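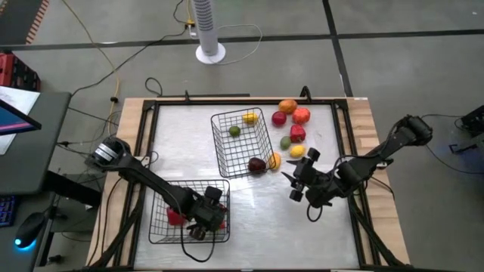 Two baskets and a lot of fruit

I went over to Pereo on April 4, 2019 wanting to talk about fruit bowls, and the woman who runs the produce tables there cut me off right away. "No bowls!" she said. "Wire baskets. A bowl hides everything under the top layer."

She's been sorting fruit for 12 years, first at Dasmont, and she has opinions (so many opinions) about where a lemon should go. Small basket, big basket, that's her whole system. "Red things in the little one, if I get my way. The big one takes whatever's left, lime, plum, I don't care."

I asked about the pepper, which I'd have put with the vegetables. She laughed. "It's red and it's round enough. It can wait with the apple."

What about the pieces still out on the table? "That's the fun part," she told me. "You look at them all together and then you decide. If I rush it, I end up taking half of it out again."

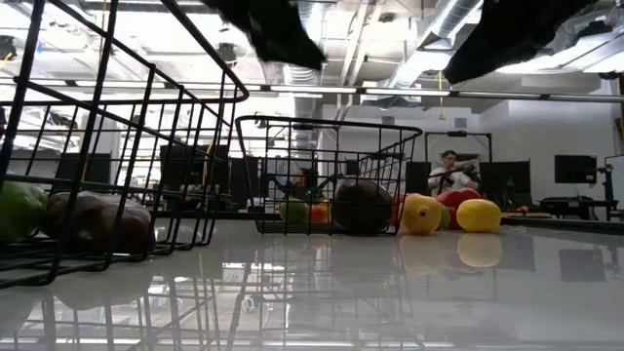

Dark fruit in both baskets, and a lemon still out on the white tabletop.

I asked if she eats any fruit at home. "Pears," she said. "Only pears."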